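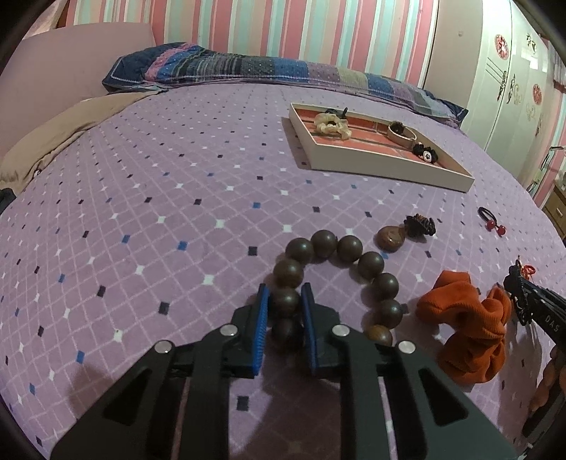 Mortise lock

A mortise lock is a door lock that sits inside a pocket cut into the edge of the door. The pocket is the mortise, and the lock gets its name from it. Most newer American houses have the other common kind, the cylindrical or bored lock, which goes into two round holes drilled at right angles. If your house was built before the Second World War, though, there's a good chance you have at least a few mortise locks, and if you live in an old apartment building you may have nothing else. I have five of them in my own place and I've had every one of them apart on the kitchen table, so I'll try to stick to what I know.

Parts

The main part is the case, a flat metal box that slides into the pocket. Along the front edge is the faceplate (some catalogs call it the forend, mostly British ones), and this is the strip of metal you see on the edge of the door with a screw at the top and another at the bottom. The latch bolt is the sloped one that clicks shut when you push the door closed. The deadbolt, if there is one, is the square one underneath or above it. Inside the case is the hub, a small piece with a square hole through the middle, and the spindle from your knob or lever passes through that hole. Turn the knob, the hub turns, and it pulls the latch bolt back against a spring.

Then there's the strike, the plate on the door frame that catches the bolts. People forget about the strike! I'd guess half the "broken" locks I've been asked to look at had nothing wrong with them at all. The house had settled, the bolt was hitting the plate a hair too low, and a few minutes with a file fixed it.

Entrance versions usually have a threaded cylinder as well, which screws into the side of the case and takes the key you carry around. A set screw running in from the faceplate keeps it from being unscrewed. Some older entrance locks also have two little push buttons on the edge of the door, one above the other, that decide whether the outside knob works. My grandmother called them "the in and the out" and so do I.

Types

The bit-key lock is the one with the big old-fashioned keyhole and what everybody calls a skeleton key. It's mostly found on bedrooms, closets and pantries. Inside are one or more flat levers, and the key lifts them enough for the bolt to slide. The cheap ones have a single lever and will open for nearly any key of the right size, so please don't count on one for security.

The passage version has a latch and no way to lock it. The privacy version adds a small thumb turn on the inside, and usually a slot or pinhole outside for emergencies. Entrance versions combine a latch, a deadbolt and a cylinder, and on many of them turning the inside knob draws back both bolts together. That feature matters in a fire, and it's worth checking for if you're buying one secondhand.

There's also the sliding door version, sometimes sold as a pocket door lock, with a hooked bolt that swings out and grabs the strike. Mine has a little pull that pops out of the edge when you press a button – I still enjoy it every time.

Measurements

If you need to replace one, the number you'll hear first is the backset. That's the distance from the edge of the door to the center of the knob or the keyhole. Next comes the spacing, measured from the center of the knob hub down to the center of the keyhole or cylinder. After that you want the height, depth and thickness of the case, and the length and width of the faceplate. Old makers didn't agree with one another on any of this. Two locks that look like twins can be just different enough that the knob won't line up with the hole, and then you're patching wood.

Handing matters too. A sloped latch has to face the right way for the door to close. Many cases let you flip the latch by loosening the cover, and some don't, so look before you order.

Makers and dating

Collectors spend a lot of time on who made what. Names are often stamped on the faceplate or cast into the case, and a patent date may turn up there as well, though that tells you the earliest the lock could have been made and nothing more. The same pattern could stay in a catalog for decades. The ones I run into most in my area are Stougaard, a plain, heavy case with a cast cover, and Filtano, which is lighter and tends to have brass hubs. Brineneck made bit-key locks for interior doors, and their springs are flat and brittle and snap if you look at them wrong.

Mei Ostrowski's list of American cases is the one I use. It had 3,322 entries when I last checked it, on October 2, 2020, and 1,387 of those had a drawing with measurements. Ea Þorgeirsson has been adding the Muneck patterns a few at a time, which is a real help, as Muneck hardly ever marked anything.

Care and repair

Most trouble comes from old grease and paint. Take the knobs off first, pull the spindle, unscrew the cylinder if there is one, and then take out the two faceplate screws. The case should slide out. If it doesn't, run a sharp knife around the edge of the faceplate to cut the paint, and don't pry on the bolt. Lay the case flat before you lift the cover. The springs are under tension and they will fly (I found one in November behind the stove, long after I'd replaced it). Take a photo before touching anything inside.

Clean the parts with mineral spirits and an old toothbrush, let them dry, and put a thin smear of white grease where metal slides on metal. Go easy. For the key cylinder use a dry lubricant, never grease. Broken flat springs can be replaced with spring stock cut and bent to match, and almost 3 inches is plenty for the common sizes.

Loose knobs are usually a worn spindle or a tired set screw, and both are cheap to swap. A worn hub is harder. You can shim it with a bit of thin brass wrapped around the spindle, or find a donor lock at a salvage yard. Bring the old case along when you go, and bring a screwdriver too.

See also: rim lock, cylindrical lock, escutcheon, strike plate, spindle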